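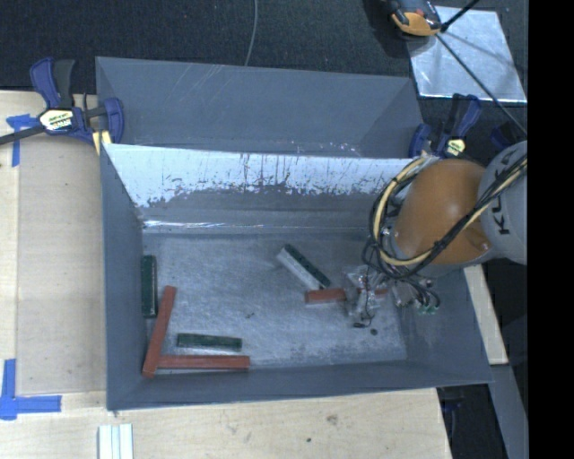
4. Recording withdrawn stock

Use this section when a food or drink product has been withdrawn from sale by order of the licensing authority. It applies to shops, wholesalers and distributors who hold a Tallar account. Manufacturers should follow section 5.

Before you start, have the withdrawal notice to hand. You will need the notice number, the product name as printed in the notice, and the last date on which the product may be held on the premises.

4.1 Opening a withdrawal record

1. Sign in to Tallar and choose Stock, then Withdrawals.
2. Select New record. The premises address is filled in from your account. If you trade from more than one address, open a separate record for each.
3. Enter the notice number. Leave out spaces and strokes.
4. Choose the product from the list. If it does not appear, select Not listed and type the name in full.
5. Enter the batch code and the number of sealed units for each batch. Part cases are entered as single units.
6. Select Save. The record is given a reference beginning with W.

Note: A record can hold up to 198 batch lines. For larger holdings, open a second record and enter the first reference in the Linked to box.

Caution: Do not enter opened or damaged units with sealed stock. These go under Waste on the same screen and are counted separately at inspection.

4.2 Labelling and holding the stock

1. Print the hold labels from the record. One label is produced for each batch line.
2. Fix a label to each case or container so that the reference can be read without moving it.
3. Move the stock to an area away from goods for sale. A locked store is preferred - a marked shelf in a stock room is accepted if the public cannot reach it.
4. Enter the location in the Held at box and save the record again.

Caution: Stock under hold must not be returned to the supplier, given away or destroyed until the record shows Released. Moving it earlier closes the record with a fault and a new one must be opened.

4.3 Sending the record

1. Check the totals on the summary page against your own count.
2. Tick the declaration and select Send.
3. Keep the receipt number. An inspector will ask for it on arrival.

The status changes to Received once the record has been accepted. If it still shows Sending after 3 working days, send it again using the Resend button. Do not open a new record.

Holdings of more than 1000 units are passed to the Odine office and may be inspected before release. Smaller holdings are normally released on the record alone.

4.4 Fault messages

Code 9 - the notice number was not found. Check it against the paper copy.
Code 12 - the batch code is already on another record for the same premises.
Code 15 - the declaration was not ticked.

Section last revised 8/24/26. Corrections to Piret Kalniņš, Guidance Desk, Odine office.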